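Jedton Workshop News

Notes from the back bench, August

Quick one this month, I have 3 jobs on the go and the kettle's broken. Mali Pugh here again, filling the back page because somebody has to fill it and I was nearest the keyboard.

First the sticks

Big topic. If you were at the August open evening you heard me go on about it for a good while, sorry. For everyone else: we are re-doing the colored sticks. Whole lot of them. The counting sticks, the sorting sticks, the ones the Skavska families borrow for rainy afternoons, all of it. Total on the books was 2191 when we did the big count in spring, and the count was a misery, so please do not mix the tubs again. I mean it. I found dark green in the yellow tub and yellow in the lost property.

Same size all through as before. Red and dark green first, since those are the ones that go walkabout most. Yellow and blue after that, once the paint order comes in. Paint order has been "coming in" for a while now. I've called Pacheco twice. They're very nice on the phone.

What we're doing with them:

Every stick comes out of the tub and gets looked at. Both ends, all four long sides. Splits, chips, chewed ends (you know which families you are) go in the reject box. Rough ones get a rub with fine paper. Then a wipe. Then sorted by color and bundled with a rubber band, one color to a bundle, and into the labeled tubs. Tubs have new labels. Big letters. No excuses.

So far 152 rejects. Not as bad as I thought. Most of those were old stock from the first year, when we were cutting them ourselves on the wobbly saw and it showed. I'm keeping the rejects for plant markers so if you want some for the garden, take a handful, they're by the side door. Paint flakes a bit. Fine for beans.

Then the bin

We tip them into the big gray metal bin for sorting. People keep asking why not a table. Well, you try it on a table. They roll, they slide, they go under the cupboard and you're on your knees with a ruler. The bin has sides. Things stay put. It's scruffy, the floor is scuffed to bits and the divider has a great dark smudge right across it, but it does the job and I'm not buying another one.

Small batches is the trick. I used to tip in a whole tub and then stand there feeling sorry for myself. A few at a time, you can see every one of them, nothing hides underneath anything else for long. Two colors at once is about my limit before lunch.

They go in front of the divider, please, not behind it. The narrow part at the back is a pain to get your hand into and I have lost skin over it. And check the corners! Sticks love a corner. The green ones especially, dark green against gray metal, you think you've emptied it and you haven't. Red ones you can spot from the door. 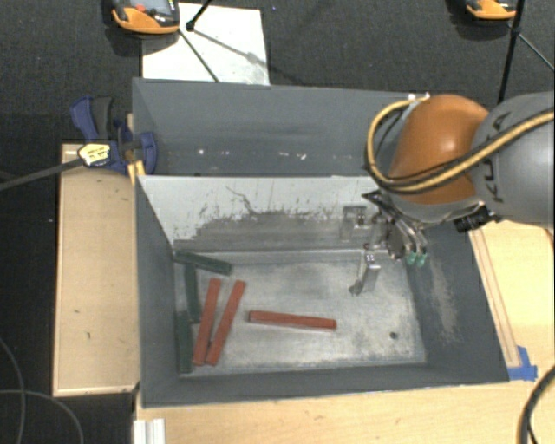

How to join a sorting session

Turn up. That's most of it. Afternoons are best, from 2 until we get bored, and there's a list on the door so I know how many biscuits to put out. You don't need to bring anything. Sleeves you don't mind getting dusty. If you've got reading glasses bring them, the small splits are hard to see and I've passed a few bad ones myself by being too proud.

Kids welcome as long as they come with a grown-up who is going to stay. Last time two of them made a very good fort out of the finished bundles, which was lovely, and then I had to do the bundles over again. So, forts out of rejects only. There are plenty.

If you can't manage a whole afternoon then take a tub home. Sign it out on the sheet, put your name AND a phone number. A first name and a smiley face is not enough, I have one of those from June and still no idea who has the tub. If it's you, no hard feelings, just bring it back. It's one of the small ones with a dent in the lid.

Bundling, again

I know I went over this last issue. Going over it again as the bundles are still coming in all shapes.

One color. Ends level — stand the bundle up and tap it down on the bench, takes a second. One rubber band round the middle, twice round. If the band is cracked throw it out, there's a new bag in the drawer. Don't use tape, tape pulls the paint off and then I've got another reject. Don't use string either, whoever did the string, it looked very pretty and it took me the length of a radio play to undo.

Half bundles go back in the tray marked HALF. Don't round up with another color to make the number. The Velton group opened one last month with a blue in the middle of the reds and the little ones were thrilled but the lesson was on reds.

Rubber bands, labels, the boring money bit

We've spent more than I wanted on bands and labels. Cheap bands snapped, so we bought decent ones, should have done that to begin with. The new labels are the wipeable kind. Sandpaper is fine for now. If anyone has a part box of the fine stuff at home going spare, I would take it off your hands.

The loan fund is at 260 and that has to cover paint when it shows up. So no new tubs this side of fall. The old ones are ok. The lids don't match, never have, try the lid on the next one along and keep going until one fits.

Borrowing while all this is going on

Still possible. Red and dark green are going out as they get finished, so you may get one color and not the other. Yellow and blue are as they were, take them as they are and mind the chipped ones. Sets for schools need a bit more notice than usual, please don't ring me at breakfast wanting a full set for that morning. I will say yes and then I'll be cross all day.

Returns go on the low shelf, left hand side, not on the bench. Things on the bench get sorted whether they needed it or not. I did one lady's set twice and she'd already done it at home.

Bits and bobs

The side door sticks when it rains. Lift and push.

Lost property has: one green mitten, a lunch box (washed), a very good pair of scissors that I will be keeping if they're not claimed soon. Also a measuring tape with the first bit missing, so if your shelves came out wrong, there's your answer.

Thank you to whoever left the jar of plum jam. It's gone.

Somebody asked about doing the dominoes next. Yes. After the sticks. I opened the domino cupboard, had a look and closed it agian. If you like a long slow job and you have a strong stomach for dust, put your name on the list now and I will call you when the time comes.

Also we could do with a second stool at the bin end. It's all standing at the moment and my back has started making remarks. Doesn't have to be smart, has to be sturdy. Drop it by the side door with a note on it, otherwise it'll get borrowed.

Next newsletter copy to me by the usual time, under my door or by email, handwriting fine if I can read it. Right, paint people are calling back, have to go.

Mali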